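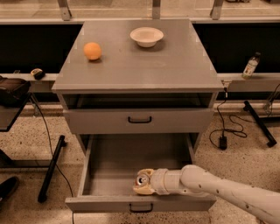 2段チェストの下段、みんな何を入れてますか?

1:Unov
はじめまして。キッチンの横に置いているグレーの2段引き出しの使い方で悩んでいます。
天板はオレンジとクリーム色のボウルの定位置です。上段はカトラリーと布巾でほぼ決まり。問題は下段なんです。深さがあるからと缶飲料を入れ始めたら、これが意外と便利で(笑)。でも家族には「引き出しに飲み物って変じゃない?」と言われてしまいました。
下段の使い方、みなさんのところはどうしてますか? あと、天板の白っぽいカーブした跡、落とし方を知ってる方がいたらそれも教えてください。

2:Drerkeo
缶、うちも下段です! 冷蔵庫に入りきらない分のストック置き場にしてます。
ただ底板には気をつけたほうがいいですよ。前に使っていた安いチェストは、缶をぎっしり詰めたら真ん中がたわんできて、最後は底板が溝から外れました。夜中にすごい音がして飛び起きた……。

3:Trilard
私は缶を引き出しに入れるのは反対派です。
重いし、開けるたびに転がるし、結局奥のほうを忘れるんですよね。うちは去年の11月に大掃除したら、奥から賞味期限切れのトマトジュースが出てきました。缶は床置きの箱で十分だと思います。下段には軽くてかさばるもの、保存袋とか紙皿とかのほうが合ってませんか?

4:Unov
>>2
底板が外れるの怖い! うちのも底は薄そうなので急に心配になってきました。
>>3
転がるのはわかります。閉めた瞬間にゴロンって音がするんですよね。仕切りを入れたら違うのかな。

5:Albers
仕切りは入れたほうがいいです。缶を立てて並べて、余ったところに突っ張り式の仕切りを1本。これだけで転がらなくなります。私が買ったのは900円のやつですが、もう何年も使えてます。
重さのほうは、説明書に耐荷重が書いてあるはずなので見てみてください。350ml缶は中身だけでも350グラムくらいあるから、12本で4キロを超えます。数字で見るとけっこう重いです。

6:Trilard
>>5
4キロでしょう? だから床でいいって言ってるんですよ(笑)
引き出しを全開にして上から物を取ると、前に重さがかかるのも気になります。軽いチェストだと前に傾きますよ。

7:Drerkeo
>>6
いや、でも重いものを下に入れるのは基本じゃないですか? 上段に入れるよりずっと安定します。床に箱を置くと掃除機をかけるたびに動かさないといけないし、私はあれが本当に嫌で……。

8:Trilard
>>7
閉まっているときはそうですね。開けたときの話です。壁に固定してあるなら文句はないです。

9:Albers
固定は賛成。それと、上下の引き出しを同時に開けっぱなしにしないこと。うちは子どもが小さいころ、上をちょっと開けたまま下を全開にする癖があって、ひやひやしました。いまはストッパーをつけてます。

10:Unov
あっ、それ私もよくやります……。上段を少し開けたまま下を引っ張り出して、中をごそごそと。反省します。
固定してないので、まず金具を見に行ってきます。

11:Drerkeo
天板の跡のほうにも答えておきますね。
コップの輪じみなら、うちは薄めた食器用洗剤を布につけて拭いて、そのあと水拭き、最後に乾拭きで消えました。水あかっぽい白い跡ならクエン酸が効くこともあるけど、天板の素材によっては変色するので、目立たないところで試してからで。

12:Albers
メラミンスポンジだけはやめておいたほうがいいです。ツヤのある天板だと、こすったところだけ曇ります。私は一度やって、跡より目立つ跡ができました。

13:Trilard
ボウルの下に布を1枚敷いておくと、新しい跡はつきにくくなりますよ。
オレンジはそのボウルに入れないんですか? 天板にじか置きだと転がって落ちそうで、私は見ていて落ち着かない(笑)

14:Unov
>>13
ボウルはサラダにもスープにも使うので、つい空けておいちゃうんです。でも確かに、オレンジは一度落としたことがあります……。果物用にもうひとつ買おうかなあ。

15:Drerkeo
果物用なら浅いかごがいいですよ。風が通るし、下のほうが傷んでいてもすぐ気づきます。

16:Unov
途中経過です。食器用洗剤で拭いてみたら、細かい汚れは取れました! カーブした跡はまだうっすら残ってますが、だいぶましです。
下段は、缶は手前に1列だけにして、奥は保存袋とラップの予備にしました。缶を減らしたら引き出しがすごく軽い! Trilardさんの言うとおり、詰めすぎだったみたいです。

17:Trilard
手前1列ならまあ許します(笑) 奥に入れなければ期限切れも出ないですしね。

18:Albers
いい落としどころだと思います。仕切りを買うなら、先に引き出しの内寸を測ってくださいね。外側の幅で選ぶと入らないことがあります。私は最初それで失敗して返品しました。

19:Unov
測ってきます! メジャーがどこの引き出しに入っているのか、まずそこからですが……。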